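The Back Pages: Can It Do the Dishes Yet?
April
By Isla Donnelly

Every spring my brother-in-law asks me whether it's time to buy a robot for the house. He asks because I write this column, and because he has three kids and a kitchen that looks like a ferry after rough weather. Every spring I say no. This year I said no again, but it took me longer to get the word out.

Let me start with what has changed. The machines now have hands. For years the household robot was a disc that ate phone cords and got stuck under the sofa, and we were all very fond of it. The ones people are building these days have arms, wrists and fingers, and they are being pointed at the jobs we'd pay to get out of: clearing a table, folding a towel, putting the groceries where the groceries go.

Groceries are what I've been stuck on this month. Wissam Khasawneh, who used to fit out shops for Ruritier and now spends his days teaching arms to tidy up, let me pester him about it over two very long phone calls. I wanted to know why it should be hard to take a piece of fruit out of a basket on a shelf. My niece could do it at 18 months, usually while being told to stop.

"Your niece had a soft hand and no deadline," he said.

The trouble, as he tells it, is the shelf. A piece of fruit on an open table is a solved problem, or near enough to put in a sales video. Put the same fruit in a basket, put the basket in a compartment with a roof and three sides, and the arm has to come in low, mind its own knuckles, and get over a rim it may no longer be able to see once its hand is in the way. People do this by feel. We bang a wrist on the shelf above, say a short word and carry on. A robot that bangs its wrist may stop and wait for someone to come and have a look.
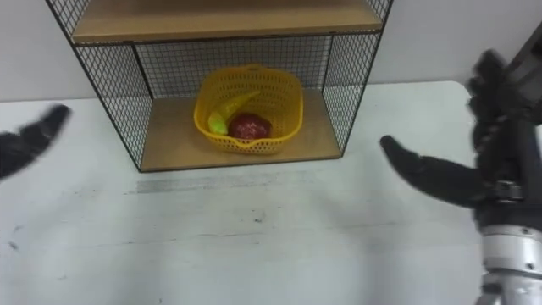 Then there is wire. Wissam has strong feelings about wire. A solid panel is a wall, and a machine can be told to stay away from walls. Mesh is mostly holes, so a camera looks at it and sees the wall of the room behind, with a bit of plaid laid over the top. A basket with holes in its sides has the same charm. The shops love both because they are cheap and you can see what's left in stock. I asked if he'd ever thought of recommending different shelves. He said customers who have just bought a robot don't enjoy hearing that they also need furniture.

He does most of his practice with toy fruit, by the way, and so does much of the trade. It doesn't bruise and it doesn't go off over a long weekend. It also teaches a hand nothing whatever about a real banana, which gives a little when you squeeze it and then holds a grudge.

I had hoped for numbers, and I got a few. In one run at the Astia workshop, his crew set up the same pick 300 times and moved the basket a little between tries. On a good afternoon the arm would go 12 in a row without help. Then it would miss 6 straight, for reasons the logs described as "other." I have had kitchen staff like that. I have been kitchen staff like that.

Shop floors will get there first, I think. A stockroom can be arranged to suit a machine – same shelf, same bins, same lights, no dog. Zorusska is already trying arms on the night restock, and a manager at El-Sayed told me hers is slower than the slowest teenager she ever hired but has yet to ask for Saturday off. A house is rearranged every day by people who don't know they're doing it. My brother-in-law's is rearranged hourly.

So, the verdict for this year. If you want one thing moved from one known place to another, and you can wait, and you'll stand nearby, there is a machine for you. If you want the kitchen done, there is still only you, and whichever child you can catch.

I passed this on to my brother-in-law. He wanted to know if it could at least find the lid that goes with the container. I told him to be reasonable.

Replies to this column can be sent to the newsletter desk. Letters may be trimmed for length.
© The Back Pages. All rights reserved. | Contact us | Back to top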